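Huvasbridge bench notes, December, after lunch

Washing-up again. The question for Plidari is whether two arms can do a plate before a bored teenager can. The teenager still has it. Force limit on the sponge arm is 340 in Tomar's units, whatever those are. Meden's default was 513, so I brought it down.

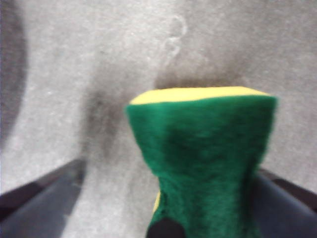
Sponge in the fingers, scourer side to camera. Still a good deal of waist on it at 340.

Foam is a nuisance. The width reading says one thing, the sponge says another, and the grip check believes whichever it read last. Nine tries logged this morning, notes in the usual folder. Plate arm is the easier half – open, go down either side of the rim, close. 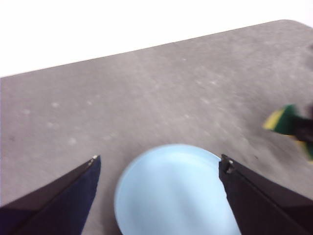 I'd like both arms to share one clock before we try any actual scrubbing. At present each has its own idea of when "now" is, like a couple doing the dishes after a row. Must also ask who changed the approach height.

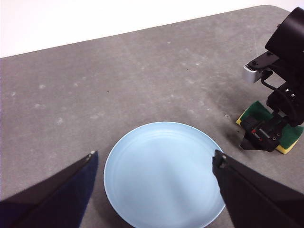 Sponge flat under the second gripper, green side up. Plate between the other fingers.

To do: clock, grip check, wipe the table (by hand).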